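Hand-held gripper kits: purchasing and budgeting FAQ

Maintained by Wiesława Ziółkowski, equipment planning, Burneck. Prices are in Canadian dollars before tax. Last revised in January.

Planning the order

What does a complete station cost?

The current budget line is $3,786 per station. It covers the hand-held gripper, camera, mount, cabling, table and a starter allowance of pads. The recording computer is a separate line and should be requested on the IT form.

Can we buy the gripper on its own?

Yes. The Jorine gripper without camera or table is $1,209. Labs that already have a suitable bench usually order it this way. Check the cable length before deciding, as the short cable will not reach a computer stored under a deep bench.

Which objects should we budget for?

Start with inexpensive items that expose a weakness in the fingers. Shuttlecocks are a good first purchase: a smooth rounded base at one end and an open plastic skirt at the other, so the pad has two very different surfaces to hold. Order the plastic type in a colour that stands out from the bench. White skirts on a pale top made labelling slower in our first quarter.

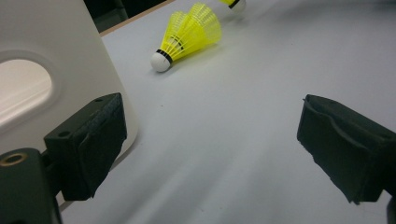

Is a second gripper necessary?

For a single operator, no. For shared stations we recommend one spare for every 2 in service. Repairs go through Pruitt, and a returned unit can be away for most of a month.

Consumables and wear

How should pads be budgeted?

Treat them as a consumable, at $677 per station per year. Do not fold them into the capital request – finance will return it. Pads wear first at the edges, where the material frays and begins to lift. A ragged lower edge is grounds for ordering a replacement set, even if the face of the pad still looks sound.

Are the fingers replaced with the pads?

Not normally. The blocks are reused and only the pad material is renewed. Inspect the screw holes and the brass threaded inserts at each pad change. A loose insert means a new mount, charged to repairs.

What table surface is specified?

A plain, matte, light-coloured top, large enough to leave clear space around the fingers at full opening. Gloss finishes are not approved. A wood-coloured edge strip is acceptable.
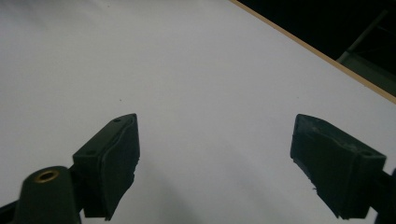 DELIVERY, WARRANTY AND RETURNS

How long is the lead time?

Allow six weeks for grippers and three for tables. Estel ships the tables separately, and the two deliveries rarely arrive together. Have a dry storage area assigned before the order is placed.

Does the warranty cover pads?

No. It covers the mount, the fingers and the camera for one year from delivery. Adhesive failure on a pad is treated as wear.

Can unused stock be returned?

Sealed pad sets can be returned within 30 days. Opened sets and cut cable cannot.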